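Packaging and Household Storage

4.2 Small objects and the tabletop

Every household in the Waltlow survey owned a surface that was meant to be kept clear. We asked for 144 of them to be left alone for 90 minutes, and small objects arrived anyway. Snack bags were the worst offenders, being too light to stack and too cheerful to ignore.
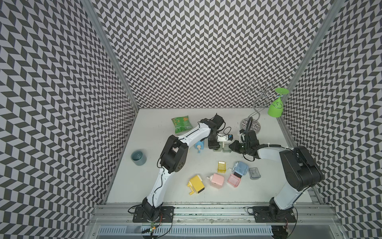 Figure 3. White tabletop with a green snack bag, a clear container and other small items.

Clear containers fared better, if only because people could see what they had forgotten in them. The Muvstead households tidied by moving things to the back of the table, a method we have coded, with some generosity, as storage.

Filed under: Home & Habits > Tidying
Last updated: 30 December 2020
© Dastavier | Contact | Back to top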